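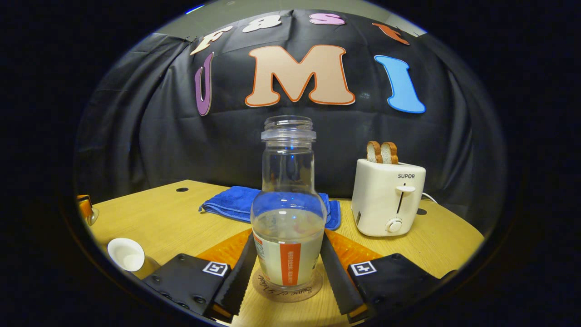 Search this site
Enter keywords

I drove 90 miles to Gombridge in July to watch a youth cup semifinal, and I'd do it again tomorrow! Navarro's under-16s were two down at the half, and their coach, Costel Mihăilă, just sat there on the bench, calm as you like. My own nerves were about as clear as the cloudy white stuff in that glass bottle on its cork coaster. Then Wilano's keeper fumbled a corner - a soft one, too - and 400 people went nuts. Navarro won it 3-2 in extra time, and they get Broline in the final. I've already bought my ticket.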